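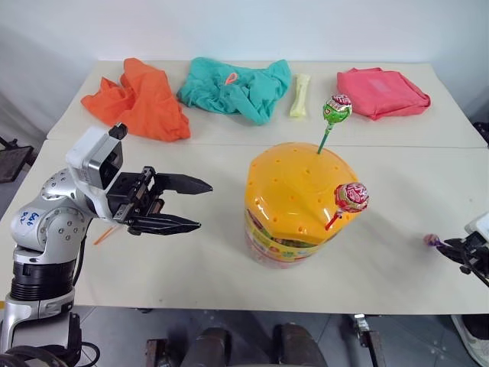 Cleaning a game controller with sticky buttons

Unplug the controller first, or take the batteries out. If it has a built-in battery, hold the power button until it shuts off.

Wipe the shell with a microfiber cloth that is barely damp. For the grips, put a little 70 percent isopropyl alcohol on the cloth, never straight on the controller. Try it on the underside before doing the front. Some rubber coatings turn cloudy.

Run a dry wooden toothpick along the seam between the two halves. Most of the gunk is there. Keep the point flat so you don't push crumbs inside.

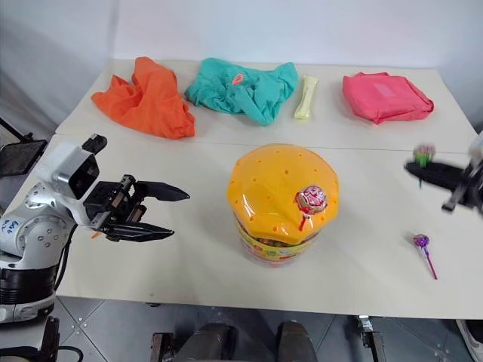 For a sticky button, dip a cotton swab in the alcohol, squeeze it out, and go around the edge of the button while pressing it 20 or 30 times. Let it sit 21 minutes and test it in a menu, not in a match. If it still hangs, do it once more before you think about opening the shell.

Sticks: tilt each one all the way over and swab the ring underneath. Drift is a different problem and cleaning seldom cures it for long. Mine came back by Thursday.

Don't use window cleaner, bleach wipes or a hair dryer. Canned air is fine in short bursts with the can upright.

Wash the cloths without fabric softener. It leaves a film that ends up on the buttons.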